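Clothes keep sliding off plastic hangers, any cure?

Posted by Dalva Miranda, July
2 min read

My wardrobe rail holds everything I own for as long as I'm looking at it. Then I shut the door and the vest tops go for a lie down. I've bought new hangers twice. Same result, nicer colours.

Josué Meireles
Buy velvet ones.

Heloísa Andrade
Velvet works but you don't need it. Wind a rubber band round each end of the hanger, 3 turns, and thin straps will stay put. Anything with no shoulders to speak of, towels included, is better folded over the bottom bar. 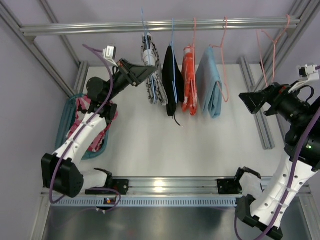
I'd also leave one hanger empty, so there's somewhere to put the thing you were about to drop on the chair. Mine has been empty for five days, a household record.

Valquíria Sales
Rubber bands perish. I stuck felt pads on mine instead and they've lasted 8 months. The chair is still full though.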